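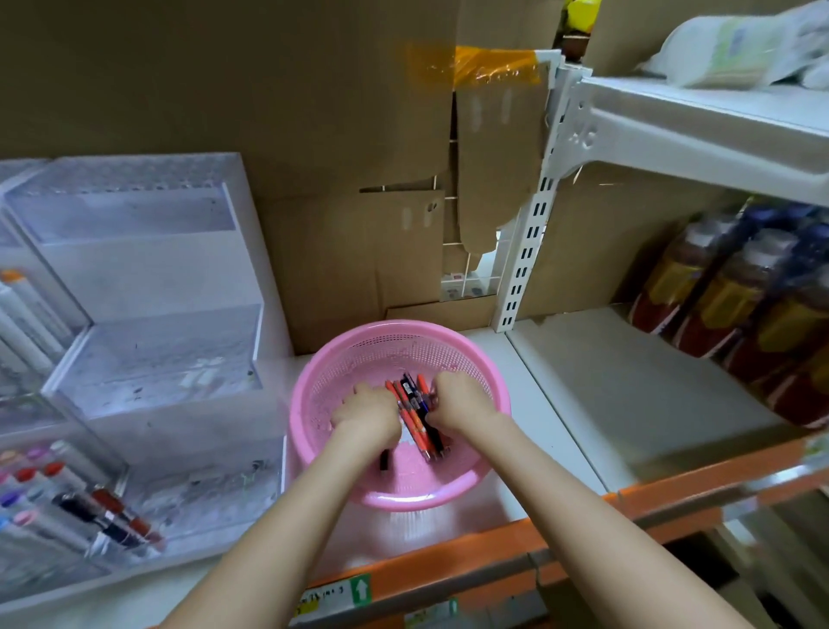
I will die on this hill: the best maintenance you can do on a picking cell happens outside the cell. Ours at Treline pulls stationery orders, and when picks started failing last September everybody wanted to open up the wrist (me too, I love opening up a wrist!). We swapped 16 suction cups and re-taught 2 poses, and it still fumbled pens like a kid in mittens.

So now I start with the bins. Pens get gathered and stood up by hand, strays included, and only then do I touch the calibration menu. Yes, it's boring, and yes, somebody at Skimness will tell you a smarter vision package fixes all that. Maybe! I've read the quote. I'd still rather spend ten minutes with my hands in a basket before each shift than one more evening scrolling through error 2648 in the log, and I think setup sheets should put that step first, ahead of the grease.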